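Ear mites (Otodectes cynotis), also otodectic mange. Surface-living parasite of the ear canal in cats, dogs and ferrets. Feeds on skin debris and ear wax, does not burrow. Very contagious between animals, people rarely affected.

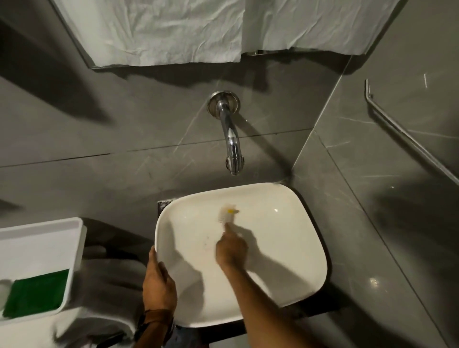

Vol. 4, p. 2566

Life cycle takes about 3 weeks, egg to adult. Eggs laid in the canal, hatch after several days. Kittens usually pick them up from the mother. Signs: head shaking, scratching, dark crumbly discharge like coffee grounds. Sometimes a blood blister of the ear flap from all the scratching (see Aural hematoma). 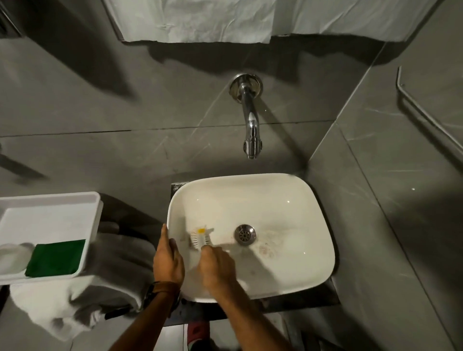 Diagnosis by otoscope, or a swab under the microscope. Brandão and Grgić recomend swabbing both ears even when only one looks bad. Yeast infection can look much the same.

Treatment: ear cleaning, then drops or a spot-on from the vet. All pets in the house treated together, signs or no signs.

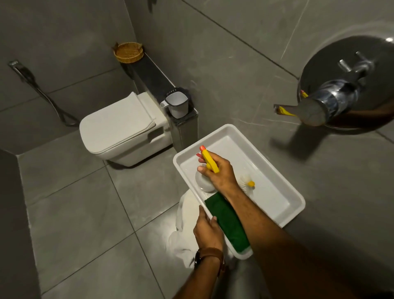 Mites survive only a short time off the host, but bedding still gets washed and carriers wiped out. Nigatu's household notes keep it simple, ordinary cleaning is enough. A spray bottle, a cloth and a small scrub brush in a tray, as seen here, cover most of it. Keep pets out untill surfaces are dry. Recheck at the end of treatment.

See also: Mange; Otitis externa.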